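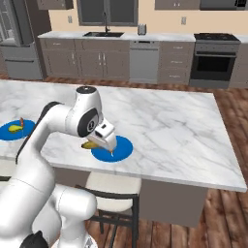 Blue plate on the marble island.

So I've been learning Vietnamese for a while now, and I keep promising to write down what has worked and what hasn't, mostly because my cousin keeps asking and I keep sending her the same long messages. May 2020 seems as good a time as any. I have more evenings at home than I know what to do with!

First, the app. I use one called Reltier. It's a flashcard app, free for the basic version, and you can make your own decks or grab ones that other people have shared. I started with a shared deck of common words and quit it inside a week. The words were fine but the recordings were from the north and my teacher is from the south, and I was getting really mixed up about how to say anything with a "d" or a "gi" in it. If you're starting Vietnamese, please pick one accent and stay with it for the first few months. I wish I had.

My teacher is Thảo Lâm and we meet online twice a week. She used to run an evening class at the Wornberg library, which is how I found her, and when the library closed in March she moved all of us over to video calls. I was sure I'd hate it. I kind of love it? She types the word in the chat while she says it, so I see the tone mark and hear the tone together, and that never happened in the classroom (her handwriting on the whiteboard was, um, fast).

Anyway, she told me to throw out the shared deck and build my own from things I say in real life. So that's what I did. My deck has 608 cards in it now. A lot of them are silly. I know how to say "the neighbor's dog is barking again" but I had to look up "Tuesday" last night. 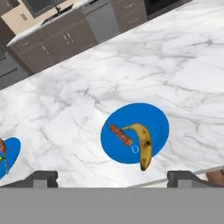
The way I make a card is pretty simple. I write a whole sentence on the front in English, and the Vietnamese goes on the back with all the marks typed in properly. No single words. I tried single words for a month and they just slid right out of my head, especially the ones that only differ by tone. "Ma" and its whole family, you know the ones. Put them in a sentence and there's something to hang on to.

Then I record myself saying it. Ugh, I know. I hate my voice too. But Thảo listens to a few of them each week and sends back her own version, and I paste hers onto the card and keep mine next to it. Going back to the ones from winter is painful and also kind of great, because I can hear that I used to sing every question like it was an English question, going up at the end no matter what the tone was supposed to do.

Typing was its own little project. I put the Telex keyboard on my phone and for two weeks I was so slow that my texts came out like telegrams. You type "aa" to get â and "ow" to get ơ, and the tones are letters at the end, like "s" for the rising one. Now my thumbs just do it, and sometimes they do it in English too, which is confusing for my sister.

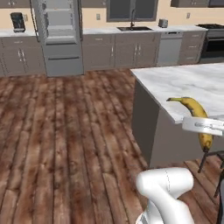 A few of you asked about textbooks after my last post. I own 3 and I only open one of them. It's the Furukawa course, the second-hand one with the coffee ring on the cover, and the dialogues are pretty stiff (everybody is always asking where the post office is) but the notes on pronouns are the clearest I've found. Pronouns are the thing in Vietnamese! You have to work out whether you're somebody's older sister or younger sibling or aunt before you can say "I." I called Thảo the wrong thing for our first two lessons and she was much too nice to stop me.

What I haven't figured out is listening. I can read a text message and I can get through a slow chat, but when two people talk to each other at normal speed I catch maybe the greeting. I've been trying a podcast called Darkthorpe Street, which is short and has transcripts, and I listen once without reading, then once with, then once more while I'm washing up. Some days the third time is a lot better. Some days it's soup.

If any of you have a good show with southern speakers and subtitles in Vietnamese (not English, I cheat), please leave it in the comments. My next lesson is all about ordering food over the phone and I've got twelve new sentences to record before then.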